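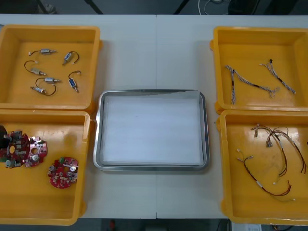

Houshang Karimi asked whether a set this small was worth publishing at all, given that any policy trained on it will have seen only four kinds of part. Our answer is that it was recorded to be mixed with other pick-and-place data, and we have used it that way ourselves. Trained on alone it will give you a policy that knows our bins and very little else.

# Siler Kitting Set

Siler is a collection of teleoperated episodes in which parts are moved from supply bins to a central tray. It was recorded on one bench at Bonwood for work on learned kitting. The parts are solenoids, round circuit boards and wire harnesses, all of them pulled from repair stock.

## Contents

- 1,000 episodes, each with one instruction in plain English
- Color video from one fixed camera
- Joint positions and gripper opening, logged with every video frame
- A still of the table before each episode, with the arm out of view
- Operator notes, where there are any

Episodes are stored one per folder. The folder name is the episode number and carries no other meaning. The instruction is in `task.txt`, the notes are in `notes.txt`, and the outcome is in `result.txt` as a single word: `done`, `partial` or `failed`.

## Table layout

Four yellow plastic bins stand on a white tabletop, two on each side of a stainless-steel tray with a flat white liner. Seen from the camera:

| Position | Contents |
|---|---|
| Upper left | Push-pull solenoids with lead wires |
| Lower left | Round red circuit boards |
| Upper right | Light-colored wire harnesses |
| Lower right | Dark red and brown wire harnesses |

The two bins on the right run past the side of the picture. We left the camera where it was through the whole collection, so the crop is the same everywhere. If your method needs the full outline of every bin, use the left side only.

The tray starts empty. Bin contents are changed between episodes by hand, and the number of parts in a bin is not fixed.

## How episodes were recorded

The operator reads the instruction, picks the named part and places it on the tray liner. Release ends the episode, unless the instruction names a second part. Operators were told to work at a comfortable speed and not to restart after a bad grasp. A missed grasp followed by a good one is kept in the same episode and marked `done`.

Solenoids are grasped by the body. Boards are grasped by the rim, and an operator may slide a board clear of its neighbors first. Harnesses can be grasped anywhere along the bundle, but not by a connector. Ilse Rieger wrote these rules after the first 25 episodes, and those episodes were thrown out and recorded again.

## Known problems

The harness episodes are the weakest part of the set. Leads catch on each other, and a second harness sometimes comes up with the first. When that happened, the operator lowered both and tried again. If both reached the tray the result is `partial`.

In 9 episodes the instruction names the wrong bin. We have listed them in `errata.txt` and not corrected them, as an earlier copy of the set is already in use at Boyer and we want the numbering and text to match.

The steel rim of the tray reflects the room lights. Depth was tried and dropped because of it.

The area behind the table was never cleared or screened off. Stand legs and cables show there, and a policy may pick up on them. Cropping to the tabletop is a sensible first step.

## Split

We hold out 244 episodes for testing. They were chosen by recording session, so no session appears on both sides. Please do not reshuffle before reporting results, as bin contents change little within a session and a random split gives scores that are too high.

## Use

The set is meant for imitation learning and for checking grasp selection on parts with loose wires. It says nothing about insertion, fastening or electrical handling. The boards are scrap, and the way they are stacked and gripped should not be copied for live stock.

## Changes

- Version 2: rewrote the harness instructions to name the wire color, added `errata.txt`
- Version 1: first release, December

Send corrections to Ilse Rieger with the episode number and, if possible, the time in the video.

Related items

Grakport Bin Clearing Set
Siler loader and playback script
Teleoperation notes for new operators
Bonwood bench setup, version 2
Harness grasping: open questions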